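Does a desk organiser organise anything?

I've been suspicious of storage products for most of my adult life. You buy a box to put your things in, and then you own your things and a box. My sister-in-law has a cupboard under the stairs at her place in Pistthorpe that contains, as far as I can tell, only empty containers waiting for a purpose.

So when Nelly Rengifo wrote in April asking what I thought of wire mesh panels, the sort that clip together into cubes, my first thought was that I didn't think much of them. She'd seen a set from Worano with 16 panels in it and wanted to know if they were any good for a worktop that gets used for everything. Lunch, post, a child's shop game, more post. I said I'd have a go.

The leaflet promises you can build "endless" arrangements. I tried four. Two of them fell over, one blocked the socket, and the fourth was three panels stood up on a table with the front left open, which took me less time than getting the cable ties out of the bag. It's the only one I'd recommend and you could get most of the way there with a couple of cooling racks and some string.

What I will grudgingly say for three sides and no top is that it gives a table a place where stuff stops. Anything pushed to the back stays off the wall. Round things don't get past the sides. You can still see through it, so it doesn't make a small room feel any smaller, and you can reach in from the front without knocking a lid on the floor.

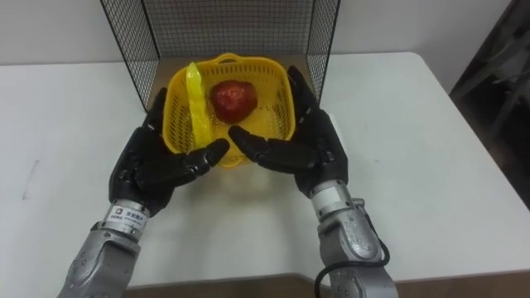 A yellow plastic basket goes in the opening nicely, and I'd take the basket over the mesh if I had to choose. It's the dull kind with holes in the walls and a slot to get your fingers through. An apple can sit in there without rolling about the table, and anything long and thin can lie on a slant. The moment you fill it to the top, though, you've lost whatever is at the bottom, and I would bet money that it's a satsuma.

Keith Kettle, who reads this blog mainly to disagree with it, emailed to say that a basket inside a cage is two containers doing the work of one. He has a point. I'd only add that they do slightly different jobs. The basket is for carrying. You pick it up, wipe the table, put it back. The mesh stays put and tells everybody where "back" is. In our house that second job has always been mine, done by shouting, so I'm prepared to give the wire a bit of credit.

Now the grumbles. Black wire on a white table shows dust sooner than you'd believe, and a fine grid is a misery to clean. A cloth catches. A washing-up brush is better but flicks water everywhere. Kumaresan Thampi told me to stand the panels in the bath and use the shower on them, and I did, and then I had to clean the bath.

The other thing is the hooks. Worano will sell you hooks, clips, a little shelf and a pen pot to hang on the mesh, and this is how they get you. I looked on the Slaoui website as well and they list 447 accessories under "desk and worktop", nearly all of them for hanging on something you haven't bought yet. I counted nothing, that's their own number at the top of the page. Leave the hooks alone. Once you start hanging things on a panel that isn't fixed to anything, it leans, and then you're buying feet for it.

Would I spend money on it? Three panels, if you can find them sold singly, yes, just about. The full set, no. I've got the rest of mine behind the wardrobe, so I have become my sister-in-law.

Nelly, I'd start with a basket and see how you get on for a month. If the fruit is still where you left it, save your money. I've also been asked about the Clurkano stacking trays, which I already dislike, and I'll get to those when I've cleared somewhere to put them.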